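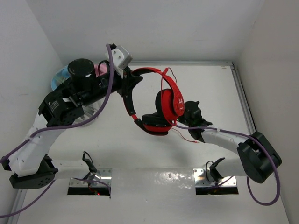
**Figure 3.** White enclosure with gray aluminum rails along the edges of the floor panel. A transparent plastic container stands near the back left.

### 3.2 Storage surface and item handling

All storage trials were run on a flat white panel with plain white side walls and a back wall. The panel has a smooth, slightly glossy finish and shows faint scuffing. An earlier round at the Wesarley site used a felt-covered shelf, and Aerts and Bashir found that cords held their position on felt even when the headband above them was moved. On a smooth panel a cord is free to slide, and a loop can travel some distance before it meets another item. We consider this closer to conditions in school and library cupboards, where shelves are usually painted or coated.

The collection consisted of 220 pairs of wired over-ear headphones withdrawn from shared use. Of these, 38 were set aside during intake because the cord jacket was split or the band no longer returned to its resting width. The remaining items were assigned to groups without regard to color or pattern. Each group was laid out on the panel before any item was packed, and the position of each cord was recorded relative to its own headband and to its nearest neighbor.

Three cord states were coded. A cord was *free* if it touched no headband, *draped* if it lay across a headband without passing under it, and *captured* if any part of it passed through the opening between a headband and its ear cups. Straps and tags were coded separately. They add little length, but a flat strap tends to lie against the cord and can hold two adjacent loops together when an item is lifted. Rarnutent cord clips were fitted in the Odum groups only.

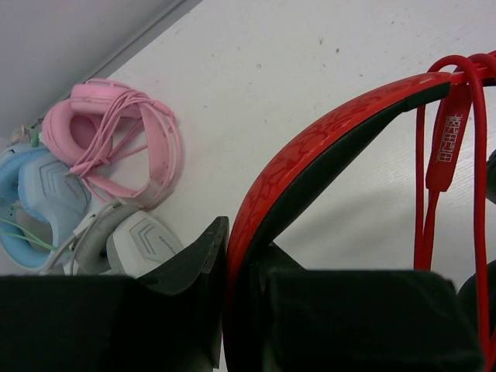
**Figure 4.** Headband with a glossy red patterned shell and black inner padding. A red cable is draped over the band, with a flat red strap attached to the cable. Three other pairs of headphones rest on the white surface behind, the pink pair nearest the wall.

The draped state is difficult to code. The looped section of the cable and the long vertical strands have to be considered separately, and a single view does not show where each strand ends. In such cases the coder recorded the state of the visible section and marked the remainder as unresolved. Unresolved codes were kept in the data set and are reported in their own column in Table 2.

Headband finish was entered as printed, plain or textured. Printed shells presented a minor problem during wear inspection: a crackled or veined pattern can be mistaken for fine surface cracking, particularly where light reflects along the upper edge of the band. Bashir therefore inspected printed shells a second time under diffuse light. Inner padding was graded independently of the shell.

In total, 1107 cord states were coded across 6 layout conditions. Disagreements between coders were settled by joint review, using the procedure Chauvin proposed for tangled lanyards, with one change: a cord that both coders had marked as unresolved was not reviewed again.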